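Zunum Grave Finder (desktop version), reviewed

Last updated in May

I've been chasing Civil War soldiers for the better part of 13 years, mostly the ordinary ones – privates, teamsters, the fellow who got measles in camp and never saw a battle. So when a woman in my reading group told me about Zunum, which is a program for keeping track of soldiers, regiments and burial places, I bought it that same evening without reading a single thing about it. Not my smartest habit, but I've now had it long enough to have opinions!

What you get is a program you install on your own computer (no monthly fee, hooray) and a blank set of record cards. You fill in a soldier, attach him to a company and regiment, add his enlistment and discharge, and then pin his grave to a map if you know where it is. You can bring in a spreadsheet too. Mine had 3,708 names in it, collected from pension indexes, newspaper obituaries and a lot of walking around in wet grass. Zunum took in 2,746 of them on the first try and put the rest in a holding list with a note next to each one. Most of the trouble was dates. If I'd typed "fall 1862" or "after Antietam" in the enlistment column, it wanted nothing to do with it.

That sounds worse than it was. You can turn on something called loose dates in the settings, and after that nearly all of the leftovers went in fine. I do wish loose dates were on from the start. Anybody who has worked with muster rolls knows the clerk wrote down whatever he felt like, and half the time the same man enlisted on two different days in two different towns.

The part I love is the name matching. My great-great-grandfather's cousin shows up in the records as Eder, Eater, Edder and once, for some reason, Ender, and the program lined up all four and asked me if they might be one man. They were! I'd had him down as two people, one of them a deserter, and I owe the poor guy an apology. You can set how fussy it is on a sliding scale from 1 to 5. I keep mine at 3. At 5 it will barely match Smith to Smyth, and at 1 it thinks everybody is related to everybody.

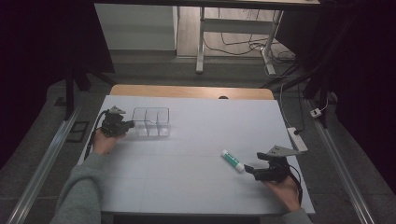 A clear divided organizer on a white tabletop.

Now for the maps, which I'm less happy with. The modern ones are clear and quick, and dropping a pin on a cemetery couldn't be easier. The period maps are another matter. There's a nice one of the Shenandoah Valley and a decent one of the country around Vicksburg, but if your regiment spent the war guarding a railroad in Missouri you're going to be looking at a big tan blank. You can load in a scan of your own and line it up by hand, and I did this with a county map I had, and it took me an entire evening and a good amount of muttering. I got it within a mile or so and called it done.

Printing is good. The regiment report comes out looking like something you could hand to a cousin without apologizing for it, with the companies in order and the sources at the bottom of each page. The single-soldier page has a big empty box for a portrait even when you don't have one, and I can't find a way to get rid of it. Cuiping Yuan, who set up her copy before I did, just types the man's obituary in there – I've started copying her.

I've also used Fletex, so a quick comparison. Fletex is better for letters and diaries, where you want to tag people and places inside a long piece of writing. If your project is a box of family letters, get that one. For lists of men, though, it's slow and kind of clunky, and it has no idea what a regiment is. In Zunum you can move a whole company to a different regiment after a consolidation and everybody's record keeps the old unit as well as the new one. I can't tell you how many times I'd messed that up in a spreadsheet.

A few smaller gripes. The backup button is buried two menus down. Confederate units are set up by state only, so the odd local defense battalion has to be typed in fresh. And the sample project that comes with it, a made-up town called Flitthorpe, keeps turning up in searches until you delete it.

Would I buy it again? Yes, and I'd turn on loose dates before doing anything else. Four stars out of five from me, and I'd go up half a star if they gave me Missouri.

Contact | Copyright, all rights reserved | Back to top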